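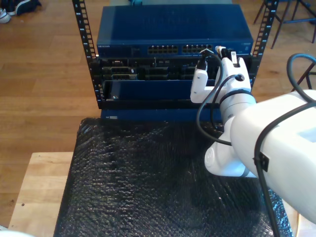
Finding Every Cable: A Map of the Network at Clendov Hall
Project report by Philomena Duggan
Introduction to Networks, May 2020

Introduction

Clendov Hall has 64 wall jacks, and when I started this project there was no map that said where any of them went. The building went up long before anyone thought of running a network through it, so the cables were added a few rooms at a time by different people with very different ideas about neatness. I loved this project from the first afternoon. It's like doing a puzzle that is hidden inside the walls!

My goal was to make a map that a new person could pick up and use without asking anybody for help. I also wanted to find out how many of the jacks still worked, and whether the slow connections on the second floor had a simple cause.

What I did

I started with paper. I drew each floor by hand, walked room to room and marked every jack I could find, including two behind bookcases and one inside a coat closet. Then I used a tone tester, which is a great little tool. You plug one half into the wall and it sends a signal down the cable. You carry the other half to the closet where the cables come together and wave it over the bundle until it chirps. The first time I heard it chirp on the right cable I yelled loud enough that Declan Ó Súilleabháin came down the hall to see what was wrong. (He ended up staying and holding the flashlight, so thank you, Declan.)

For each jack I wrote down the room, the wall, the cable's other end and the speed I got from a test laptop. I put everything in a spreadsheet named Ra, after the sun god, because I wanted to shed light on things. By the end Ra had 513 rows, since I tested most jacks more than once and at different times of day. I did the bulk of the testing in March, and the write-up at home.

Color and labels

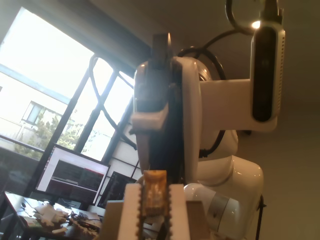

A label only helps if you can find it, and network closets are usually dark. The old labels in Clendov Hall were white tape with blue pen, and most of the ink had faded to almost nothing. I tried several colors of tag on the same bundle with the ceiling light off and just the light from the hallway. Red went brown and dark green vanished. Solid yellow was good, but see-through yellow surprised me, and it comes down to how light goes through it: the little yellow-amber piece between the two toothed fingers has that same faint glow where the light gets into it. A solid tag can only bounce light back at you. I picked clear amber tags for the cables that run between floors and plain white ones for the rest, with the room number printed in thick black letters on both.

What I found

Most of the jacks were fine. The bad ones were nearly all on the second floor, on the side facing Flindach Street, and this is my favorite part of the whole report. Those rooms did not have bad jacks at all. Their cables had been run the long way, up through the attic and back down the far stairwell, and the longest one came out to 500 feet by my estimate. The limit you are supposed to stay under is 328 feet! I'm amazed it carried anything.

I measured a better path down the old laundry chute, which has been closed up for years and runs straight to the closet. By that path the same room needs 278 feet of cable. The building manager has my drawing and says the chute can be opened.

Problems

My first floor plan had the east stairwell on the wrong side, and I had to redo a full day of notes. I also mixed up two cables with nearly the same number, and only caught it when I retested. If I did it again I would label each cable the minute I found it and leave the spreadsheet for the evening.

I ran out of time for the basement. It has its own small closet, with cables going out toward the Skestska annex, and I would love for next year's class to take it on. My floor plans and a copy of Ra are in the class folder.

Comments (3)

declan_os: For the record, it was a very loud yell. Great report, Phil.

M. Harker: Does the tone tester work if the cable is still plugged into the switch? Mine gets really quiet.

Philomena D.: Mine did too! Unplug that end first if you can.

Contact the class page | Copyright 2020 the student authors | Back to top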